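Core boxes from old drilling, worth relogging?

Posted 17 November 2022 in Exploration & Drilling

Got handed the core from a tin prospect near Clekcombe, drilled by a firm long gone. Hole 8 has a paper log but the assays stop at 29 m and nobody can find the rest. Boxes are damp, some labels gone. Do I relog the lot or just send the unsampled bit to the lab? Small budget. Also is half core enough or do I need to quarter it?

Dardo Godoy

Relog first, always. Old logs use whatever rock names the geologist liked that year. Check the depth blocks before you cut anything, ours at Fostdale were out by a whole run and we paid for assays that meant nothing. If half is already gone then quarter what's left, keep the other quarter. Put a blank and a standard in every batch, one in 10 is plenty for a job that size. And photogaph every box wet and dry.

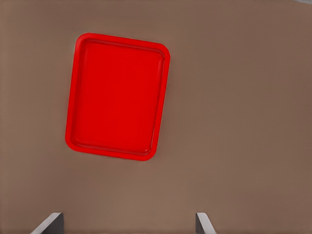
Red tray on a brown tabletop

Re labels, metal tags, not marker pen. Marker fades, ask me how I know. If a box has no number at all try matching broken ends with the box before, slow but it works more often than youd think.

Amancay Troncoso

just send it all to the lab, quicker

Bravo3008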